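Grippers first, arms later: how we're planning the Vasville equipment budget

Published 09/03/2022 by Aisyah Chin

I spent most of last week in a spreadsheet, and I'm happy to report that we finally have an equipment plan for the Vasville kitchen project. It's not signed yet (Cinzia Cirillo still has to go through it line by line, and she will), but the big choices are made and I can tell you what's in it.

The short version is that we're buying hand-held grippers now and putting off the robot arms until January. Valter Nogueira argued for this from the start. I was on the other side for a good while, I wanted one arm on the bench so we could start breaking it! But the quote from Lerkano came in with a mounting frame we'd have to pay for separately, plus a service plan, and that ate the whole first round.

So the first order is two pairs of grippers at $3,586 in all, plus $900 set aside for storage and a second charging shelf. Grip pads get their own line this time. Last year we lumped them in with "supplies" and ran out with two months to go, which made for a very cranky email thread. Corrigan sells them in boxes of 200 and I've put in for one box.

The other thing I had to fight for was props. Róisín Gallagher asked, fairly enough, why an equipment budget has a line for plates and napkins. My answer is that the everyday stuff decides what the hardware has to be able to do, and if we borrow it from people's homes we can't get the same set twice. She let me keep $1,404 for it — and that has to cover the dish racks too.

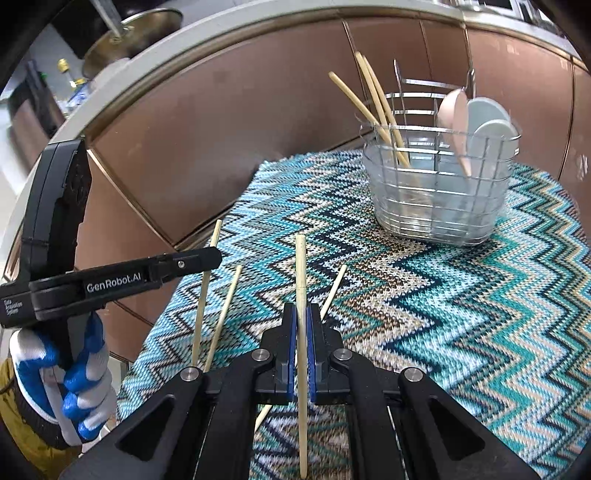
Small, skinny objects are where I'd like most of the early hours to go. Clearing a table sounds easy until you get to the chopsticks. A chopstick held upright between two blue pads doesn't give the jaws much to press on, and then there are the ones still lying on the cloth at different angles, and a wire basket that already has a few sticks and some dishes in it. If a pair of jaws is good at that, I'm comfortable paying for more of them. It's also why I asked for narrow tips in the order and left the wide ones for the second round.

Flovus has offered to hold its arm price until we're ready, and Gobnait Brennan is getting that in writing. Comments on the draft should come to me before Cinzia closes the sheet, and please put them in the notes column — I can't keep up with the ones that come in by text!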